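Fandon Allotment and Garden Society
Minutes of the November meeting

Lurdes Barreto took the chair and gave everyone a very kind welcome, especially those who had walked up in the rain. Apologies came from 3 members.

Last month's minutes were read and agreed, after a happy detour about whose marrow it was that won.

Funds: we hold £2554, and the autumn fair brought in £257, which is lovely going for a damp afternoon. Thanks to all who baked!

Raffle table: the woven basket will be used again at the winter social.
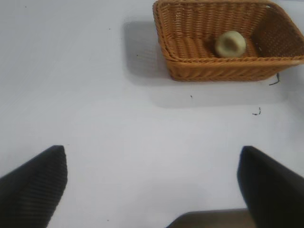
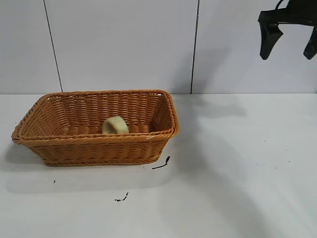
The basket, seen in two views.

Water butts: Zohreh Shojaei has had a price from Wenberg and will ask for another before we decide. Plot 9 is still waiting for its gate hinge, and Lurdes promised to chase it up.

Any other business: the hedge along Quiroga Lane needs a good trim, so please bring gloves and loppers if you have them.

Meeting closed at 8.40 pm, with tea.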